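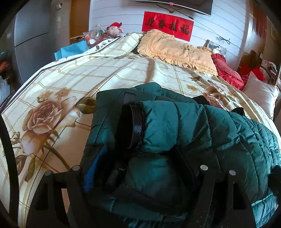
Forums > Data collection > Hand-held kits > Skirnolero gripper kit, worth the money?

Search this board Advanced

**stulilent_owner**
2022-11-18

I've had the Skirnolero hand-held kit for 17 days and thought I'd write it up, as there is very little on this board about it. I'm using it for cloth work at home, mainly picking up a jacket from the bed and folding it.

The good: it is light enough to use all morning, the fingers close evenly, and the fixings on the frame have stayed tight. Calibration took me two goes. The bad: the trigger spring is too stiff, and the upload program stops if your connection drops and starts the whole batch again. I lost 100 clips that way in the first week.

I came from the Stulilent, which has softer finger pads and a worse grip on anything slippery.

Share (4)

**Farooqui**

Which jacket? I ask because a shiny padded one is a different job from a fleece. Mine lets go of nylon unless I take hold of a seam.

**stulilent_owner**

Quilted nylon, glossy. I go for the stitching between the rolls of padding, same idea as yours. Straps are the other trouble. If the fingers close on a strap the rest of the jacket just hangs off it, and I throw that clip away.

**vatville_bench**

I wouldn't throw those away. Bad grasps are useful if you label them, and the Skirnolero software has a tag for it.

**Pieter Michiels**

I disagree with that. We bought our kits in June and have sent in some 1,000 clips since. The tag is there but it doesn't survive the export, so your bad grasps end up mixed in with the good ones. I reported it and got a ticket number, nothing more. Until it is fixed, delete them.

**vatville_bench**

Mine come through. Are you exporting from the web page or the desktop program? The web page drops all the tags – the desktop one keeps them.

**Pieter Michiels**

Web page. I'll try the other one, but it should say so in the manual.

**Farooqui**

On the first post, how do you find the view? I think the lens is too wide. It bends every straight line in the room and the frame takes up a lot of the bottom.

**stulilent_owner**

It does, but I want the room in. With a narrower lens I lost track of where the bed ended as soon as I moved in close. A patterned duvet seems to help the tracking too. On a plain white sheet it drifted.

**Farooqui**

Fair enough. For table work I'd still want it narrower. Has anyone swapped the trigger spring? The one from the Stulilent looks the same length.

**vatville_bench**

Same length, but thicker wire, so it would be worse. I cut one coil off the original and that was enough. Keep a spare before you try it.

4 replies hidden
Comments (17)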